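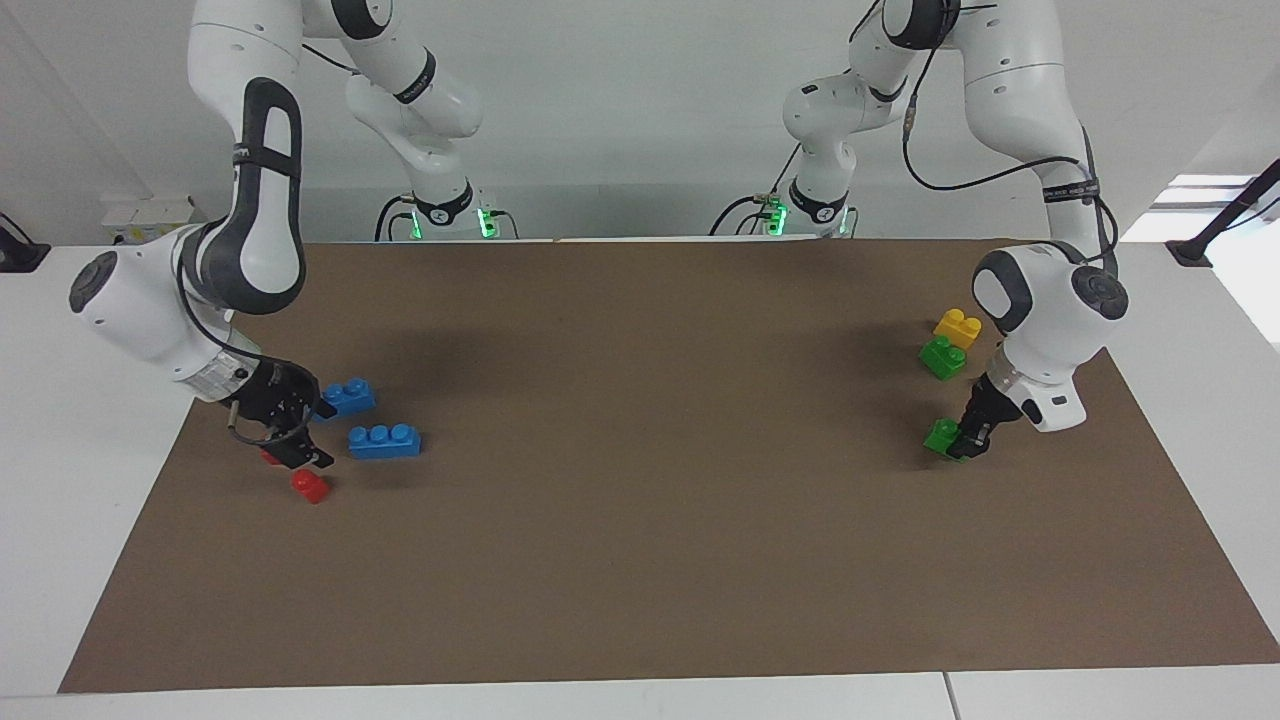
News – Leisure and Sport

Trestari roller rink to reopen in August with new floor and longer public sessions

Trestari, the indoor roller skating rink run by leisure operator Skondix, will reopen to the public in August after a closure for building work. The rink has a new maple skating floor, a rebuilt skate hire counter and a revised timetable with more hours for families and adult beginners.

The skating surface now measures 1485 square metres, and the building is licensed for up to 400 people across the rink, café and viewing area. The old floor was laid when the building was converted from a bus depot and had been patched many times. Skaters had complained for several seasons about a soft patch near the north doors and a raised seam along the back straight. Both have gone with the old boards.

Manuela Zanetti, general manager of Trestari, said: "People have been very patient with us. The old floor had reached the point where we were closing one corner or another most months, and it was hard on the clubs in particular. The new one is quicker and a good deal quieter. It will take regular skaters a session or two to get used to it."

The floor was supplied and fitted by Dralletti, which also sanded and sealed the surface. The sprung layer underneath has been replaced, and the drainage channel outside the north wall has been dug out and relined to keep damp away from the boards. The barrier has been moved back on the café side, where parents used to have to stand sideways to let others past.

Skate hire

The hire counter has moved from the entrance hall to the far end of the changing area, next to the benches. Trestari has bought a full new stock of quad skates in children's size 8 to adult size 13, with half sizes available from adult 3 to adult 9. Inline skates can be hired in adult sizes only. Skaters may bring their own quads or inlines, but wheels and toe stops will be checked at the counter before anyone goes on the floor. Skates with metal-edged stoppers or outdoor wheels that have been used on grit will not be allowed.

Helmets are free to borrow and must be worn by all skaters under 12. Wrist guards and knee pads can be hired as a set. Skating aids for small children can be booked with a ticket and are limited to the inner circle during busy sessions.

Public sessions

The new timetable has morning sessions from 10am to noon, afternoon sessions from 1.30pm to 4pm and evening sessions from 7pm to 9.30pm. The rink used to close between 4pm and 7pm on most days. That gap will now be used for lessons and club training, with the café staying open throughout.

A quiet session with lower music and no coloured lighting will run once a week from 9am, before the main morning session. Numbers will be kept low and it must be booked in advance. Carers skating with someone they support go in free.

Adult beginners have their own session for the first time, starting at 8pm and lasting an hour. It is open to anyone over 18 and includes 20 minutes of instruction on stopping, falling safely and turning. There is no need to sign up for a course.

The late disco, which was popular before the closure, returns from 9.45pm to midnight on the last weekend of each month. It is for over-18s only.

Lessons and clubs

Head coach Emmanuel Swai will lead a new lesson programme in six-week blocks. There are 4 levels, from first steps to backward crossovers, and skaters move up when their coach thinks they are ready. Classes for children aged five to seven are limited to ten places. Private lessons can be arranged directly with the coaching team.

"We used to put everyone in one big group and split them up by eye," said Mr Swai. "It worked all right when there were a dozen people and badly when there were thirty. Now you will know your level before you arrive, and if you have missed a week you can catch up in the group below without paying again."

Three clubs will train at Trestari from the start of the new season. The artistic skating club keeps its early morning slot. The roller hockey club moves from its temporary home in the sports hall at Mwaipopo Park, where it has played since the closure, and will hold its first home match at the rink in the autumn. Demyd Mykhailiuk, who coaches the hockey club's senior side, said the players were looking forward to having a proper barrier again.

"Sports halls are fine for fitness, but the ball goes under the benches every two minutes," he said. "We have lost a few juniors over the past year and we would like to get them back."

The roller derby league will have the floor for two evenings a week. Its track will be marked with removable tape for each session, as the clubs agreed that permanent lines for three different sports would be confusing.

Café and viewing area

The café has been refitted with a longer counter and seating for 60. It will serve hot food until 8pm and drinks until close. Spectators can use the café and the raised viewing area without paying for a session, except during matches and the late disco. A ramp has replaced the steps between the entrance and the viewing area, and there is a new accessible toilet on the same level.

Lockers now take a card or a coin. The larger ones, near the changing room door, will hold a hockey bag. Prams can be left in the lobby but not taken on to the rink side.

Prices

Standard entry is £9 for adults and £7 for under-16s, with skate hire charged at £3. A family ticket for two adults and two children costs £35 including hire. The adult beginners' session is £8 with hire and instruction included. Season passes bought before the closure in 2025 have been extended to cover the months lost. Pass holders do not need to apply and can use their existing card.

Party bookings open at the same time as session tickets. The party room next to the café has been made larger and can be booked for 90 minutes with or without food.

Opening weekend

The first public session will start at 10am, with short displays from each of the three clubs in the early afternoon. Tickets for the opening weekend are sold separately and must be booked ahead. Anyone who has donated to the floor fund will receive an invitation to a preview evening. The fund was set up by skaters and raised £2805, which has been spent on children's helmets and skating aids.

Idrisa Rashidi, who organised the fund, said: "It started with a bucket on the café counter and a sponsored skate round the car park. We knew it would not pay for a floor. We asked for it to go on something the younger ones would use, and that is what has happened."

Parking at the rink is free for three hours. The car park entrance has moved to the side road while work on the front wall is finished, and signs will be in place. The bus stop outside the main doors is back in use.

Tickets for all sessions can be booked online or at the rink reception, which is open for enquiries from 10am to 4pm.

Ends

Notes to editors

Trestari is an indoor roller skating rink operated by Skondix, which runs leisure venues and sports halls.

Interviews with the rink's management and coaching staff can be arranged on request. Reporters and photographers are welcome at the preview evening but should let the press office know beforehand. Flat shoes with clean soles must be worn on the skating floor.

Media contact: Manaia McKinnon, press office, Skondix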